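Josau cell, PC teardown and rebuild bench: safety walkthrough after the April drop fault

Filled in by Eyerusalem Worku. Comments are mine, so blame me for the rambling!

1. Emergency stop reachable from both sides of the table: OK
Pressed both, arm stopped both times. Lovely.

2. Arm clear of the case before a person reaches in: FAIL
Our fault happened at cycle 799. The Mirnometti controller posted "part released" while the fingers were still closed, and I very nearly put my hand in on the strength of that message. Please don't trust the screen until this is fixed!

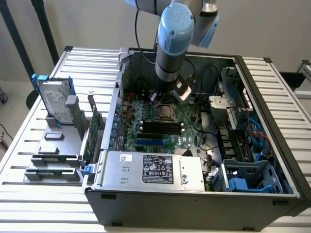 Item 2: arm down over the CPU socket, tower on its side, panel off.

3. Grip force limit set to the Khurana work instruction: OK, with a comment
Limit matches the sheet. I'd still like it lower for socket work (a chipped processor is a sharp little thing).

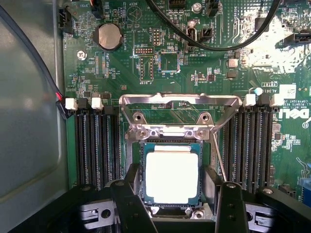 Finger clearance is what I'd check most carefully on this job. The taught position is old and I don't love how we store it, in a file anyone can overwrite. With a finger on either side of the processor and memory slots flanking the socket, a small offset could put a fingertip into a latch. Re-teach before restart, and lock the file.

4. Cables on the arm secured: OK
Tugged each tie, all snug. Celtham asked for a recheck every 500 cycles and I agree.

5. Parts fixture fixed to the table: RECHECK
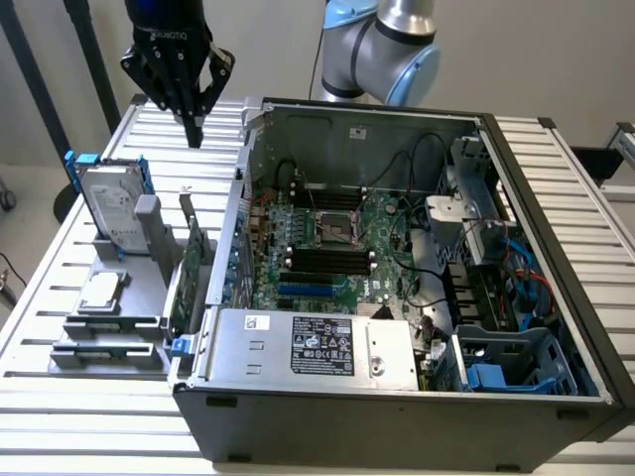

I could rock it slightly with one hand, so the bolts want tightening before Saturday's run. Easy job, ten minutes.

6. Gripper holds its part on power loss: NOT TESTED
Needs two people and I was on my own. Please don't sign this off for me!

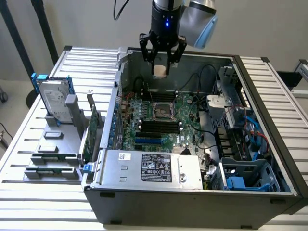
Item 6: beige block in the fingers, above the open tower.

Status: stay in manual mode until items 2 and 6 are closed.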